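Cleaning a white basin without dulling it

padano17
The surface has gone slightly matte near the drain. Been using a cream cleaner every Friday. Is there a way back to gloss?

hemach
Stop using the cream. It is abrasive. Dish soap and a soft cloth, then dry it.

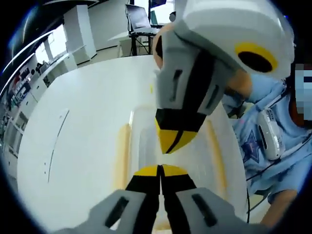

nwankwo_12
Senior member, Surfaces board

Ours is white and curved like that. I disagree on soap alone — it leaves limescale. Diluted vinegar for two minutes, then rinse.

hemach
Not on damaged enamel. Padano, what is it made of?

padano17
Acrylic, I think. The label says Watico 3627.

nwankwo_12
Then plastic polish, after a test on the underside.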